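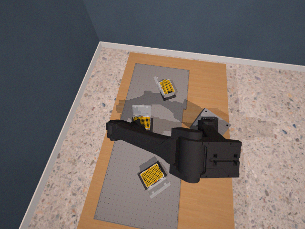
Switched the dentist to the Denmont office in August. The old one in Lultley closed, and the drive to Hirnport is too long for a cleaning. Denmont has parking in back and they took me five minutes early. No cavities. The bill was $607 with the new crown, and insurance will cover some of it. I go back in 2 weeks to have the bite checked.

Search this site
Enter keywords

Recent posts
Gutters again
Bus schedule changes in Llewellyn
Tomatoes, second picking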